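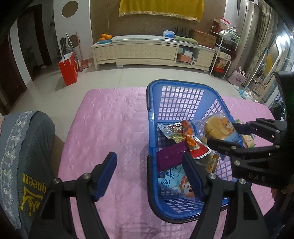

阅读时间:约6分钟

**Skomedham推出R2牧场饮水阀控制器:分组供水,远程记录,断电保持阀位**

2022年9月10日,农用设备制造商Skomedham发布R2牧场饮水阀控制器。该产品用于放牧草场和散栏牛舍的饮水管路,可按时段开启或关闭水槽进水,并记录每条支路的流量。R2为单机双路结构,一台主机控制2个常闭式电动球阀,两路程序相互独立。

**产品背景**

轮牧草场普遍采用一条主管带多处水槽的布置。牛群转入新的小区后,原小区的水槽仍与主管连通,浮球阀一旦卡滞或支管破损,漏水可能持续数日,末端水压随之下降。以往的处理办法是人工逐一关闭支管闸阀,转群当天要走完整条管线。

R2将支管的通断与转群计划对应起来。用户在主机上输入各小区的启用日期和停用日期,控制器到时执行开阀或关阀,并在动作完成后读取阀位反馈。阀位与指令不一致时,主机重试一次,仍不一致则发出报警并停止该路后续程序,等待人工确认。

**主要功能**

- 定时供水:每路可存储20条开关阀事件,按日期或按周循环执行。
- 流量监测:支路流量计以脉冲方式接入,主机按小时累计,数据保存在本机。
- 漏水判定:夜间连续流量超过用户设定值时关闭该路阀门。判定时段和阈值均可修改,也可以整项关闭。
- 低温排空:环境温度低于设定值且该路处于停用状态时,打开末端排空阀。排空阀需另行选购。
- 断电保持:供电中断时阀门停留在当前位置,恢复供电后主机先校准时钟,再补执行最近一条未完成的事件。

主机采用密封外壳,电缆由底部引入,键盘为薄膜按键,可戴手套操作。显示屏为反射式液晶,在日光直射下可读。供电方式为内置蓄电池配太阳能板,也可接入电围栏用的外部蓄电池。接外部蓄电池时,须使用随机附带的隔离模块,不得与围栏脉冲器共用接地桩。

**阀体与安装**

与R2配套的球阀由Obradović提供,阀芯可在不拆卸管路的情况下更换。安装时阀体箭头方向应与水流方向一致,阀前须加装过滤器。使用池塘水或未经沉淀的井水时,过滤器的清洗周期应相应缩短。现有牧场管路若已装有其他厂家的脉冲式流量计,可在主机菜单中输入脉冲当量后直接使用。

主机固定在木桩或金属立柱上,安装高度以牛只无法触及为准。天线应高于围栏顶线。阀门电缆埋地敷设时需穿管保护,出地段应加护套,防止啃咬和踩踏。

**试运行情况**

R2的工程样机安装在Jikumham牧场。该牧场将2000米主管划分为若干支路,逐路接入控制器。试运行期间,工程人员根据牧场反馈修改了两项设置:一是增加手动补水键,按下后该路阀门开启至设定时长,结束后回到原程序;二是将报警信息中的支路编号改为用户自定义名称。

Skomedham产品工程师Joscha Kröger表示:“早期样机的漏水判定只看单次流量,牛群集中饮水时会误报。量产固件改为比较连续时段内的最低流量,浮球阀正常关闭时,流量应回到零点。这个参数需要按水槽数量设定,出厂值只适用于单槽支路。”

Jikumham牧场负责管网维护的Dušan Nikolaidis表示:“我们先接了离场部最远的几条支路,那里巡查最费时间。转群计划现在提前录入,临时改动在主机上调整。过滤器还是要人工去洗,这一点没有变化。”

**数据与通信**

主机通过低功耗无线方式与场部网关连接,网关型号为Rukine。未安装网关时,R2可独立运行,全部程序均在主机本地执行,历史数据可通过存储卡导出为表格文件。安装网关后,用户可在场部电脑上查看各支路阀位、累计流量和电池电压,并可远程修改程序。远程修改须经主机确认后生效,主机处于手动模式时拒绝远程指令。

通信中断不影响已存储的程序。网关恢复连接后,主机按时间顺序补传记录。

**使用限制**

R2仅用于牲畜饮水管路的通断控制,不具备调压功能,也不用于加药或施肥管路。以单一支路为牛群唯一水源的小区,建议关闭漏水判定的自动关阀动作,仅保留报警。炎热季节应每日现场检查水槽水位,控制器读数不能代替现场检查。

**供货与服务**

R2自11月起供货,标准包装包括主机、太阳能板、安装支架、隔离模块和纸质说明书,球阀和流量计按管径另行订购。现有用户可将旧款单路控制器的立柱支架用于R2,孔位相同。旧款控制器的程序不能直接导入,需重新录入。

经销商培训内容包括管路压力测试、阀位校准和固件更新。安装说明、接线图和脉冲当量对照表随产品提供,用户也可向所在地区经销商索取。

**关于Skomedham**

Skomedham设计和生产牧场用控制设备,产品包括饮水阀控制器、水位传感器及配套安装件。

媒体及技术咨询:Skomedham产品部,Joscha Kröger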